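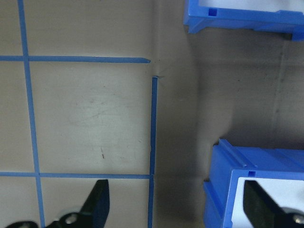 The allotment question, again

The town has finally redrawn the plots at the Besnard Street community garden, and anyone who enjoyed last winter's arguments about where one person's kale stops and another's begins will be sorry to hear that we now have lines. Straight ones, mostly. The new plan goes into effect in March and a copy is taped up inside the shed door, under the notice about the hose, which is still true.

For those who joined recently, the old plots were laid out by eye when the lot was cleared, and they grew the way a waistline grows. Plot 7 had a bend in it. Plot 12 could only be reached by walking through plot 11, and the two households involved stopped speaking over a zucchini. When the survey was done last fall, the whole garden came to 3024 square feet, paths included, and a surprising share of that was path. One path went to the fence and stopped there. I used it for years and couldn't tell you why.

Under the new plan we go from 17 plots to 20, all the same size, with one long path down the middle wide enough for a wheelbarrow and a person who is not in the mood to turn sideways. The compost bins move to the Pluvska Road side, where the wind will carry the smell toward the parking lot of the carpet store. The carpet store has been told. They took it well, considering.

If you already have a plot, you keep a plot, though it may not be where you left it. Perennials are the sore point. Rhubarb, asparagus and anything with a woody stem can be moved in February if the ground lets us, and there will be shovels. Please label what is yours before then. Last time we moved things, a currant bush was claimed by three families and a mint plant was claimed by none, and the mint has done very well for itself ever since.

The three new plots go to the top of the waiting list. The list is now long enough that some of you may want to consider tomatoes in a bucket in the meantime. I say that as somebody who grew tomatoes in a bucket for four summers and got one good salad.

Money. The work cost $1715, which covers the survey, the stakes, and the gravel for the path. We had $563 in the seed fund and the town paid the rest. Dues stay where they are. The seed fund is now a shoebox with a rubber band in it, so the spring plant sale matters more than usual, and if you have been meaning to divide your irises, consider this the nudge. Irises sell. Zucchini seedlings do not sell, and the ones left over at the end will go home with whoever brought them.

A few smaller things. The gate code changes on the first of the month; ask at the library desk and they'll write it down for you. The lending shelf in the shed has one good pair of loppers and a number of left gloves. Someone has donated a rain barrel from the old Wudetier dairy, and it holds water, though it still smells a bit like the old Wudetier dairy.

Staking day is a Saturday in February, starting at nine, and we'll go until the string runs out or people do. Bring a mallet if you own one. There will be coffee and the square kind of doughnuts.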